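Home Topics Health & Family Travel Ask the community My posts Log in

Search Kadach help Enter a word or phrase Go

Moving back with a child's vaccination booklet in another language — what will the surgery want?

Baltasar Mansilla

Hello all, and thank you in advance to anyone with the patience to read this. We've been living in Harkomora for a good while and are coming back to Britain in December with our daughter, who is four. All her jabs were done out there, and they're written in one of those little paper booklets with stamps and stickers and a great deal of doctor's handwriting. Some of the pages I can read perfectly well and some might as well be knitting patterns.

My sister says the surgery will take one look and start her off again from the beginning. My wife says that can't be right, as she's had nearly everything already, only at different ages. I've been quoted 30 pounds a page by Statent for a certified translation, and there are a fair few pages, most of them with nothing on but weights and heights.
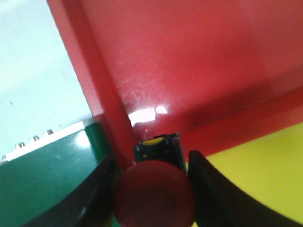

I suppose what I'm really asking is whether I need the whole booklet translated, or only the pages with the jabs on, or whether the practice nurse can manage with what we've got. I'd also like to know if we should have anything done before we leave. She has a booster coming up on the Harkomora timetable and I can't work out whether it matches the one she'd be given here. She isn't fond of needles (who is?) and I'd hate to put her through one she doesn't need.

Any advice very welcome, however small.

pollyanna711

Welcome back, nearly! We did this with two boys and I remember lying awake over it, so I do feel for you. Please don't pay for the whole booklet. We had ours priced up as well and in the end we never spent a penny on it.

What I did was sit down one evening with a cup of tea and type out a plain list. Each jab went on its own line with the date, the name exactly as it was printed on the sticker, and what it protected against in English if I could find that out. Where I wasn't sure I left a gap and put a question mark. Then I took the list and the booklet along together when I registered the boys, and asked at the desk if the practice nurse could have a look before we booked anything. She rang me a few days later and went through it line by line, and she was lovely about it.

The stickers are more useful than you'd think. Ours had the name of the vaccine and a batch number on, and she could look those up whatever language the rest was in. So do take clear copies of every page before you travel, front and back, and keep the booklet in your hand luggage — ours nearly went off in a packing crate with the saucepans.

As to starting again from the beginning, that didn't happen to us. The nurse explained that where there's a proper written record they generally count what's been given and fill in what's missing. It's where there's no record at all that they may have to treat a child as not having had them. My younger boy needed one extra and the elder was up to date. Yours may well come out differently, as it depends on the country and her age, so do wait for the nurse before you take it from me.

On the booster, I'd ask the doctor she sees now, and if you can, ring the surgery you're hoping to join as well. Ours was happy to talk to me before we'd registered, though I know they aren't all so obliging. 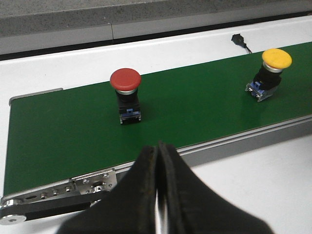 quiltingbee53

just get it translated, saves arguing. Núñez the chemist did my grandson's, it was only one page mind. took till the Saturday

Marigold & Co

I agree with nearly everything pollyanna says. One small thing to add, and it caught my daughter out. Check which way round the dates are written. Hers had the month first on some pages and the day first on others, depending on which doctor had filled it in, and it looked as though my granddaughter had been given two doses a few weeks apart when they were months apart. It matters to them, because doses given too close together may not be counted. If you're typing out a list, write the month as a word.

Do also ask the clinic in Harkomora for a printed summary before you go. Some of them can run one off in English if you ask nicely, and it's a good deal easier to get it while you're still there than to ring up from another country. If they'll stamp it, so much the better.

Safe journey to you all, and I hope she gets a sticker of her own at the end of it.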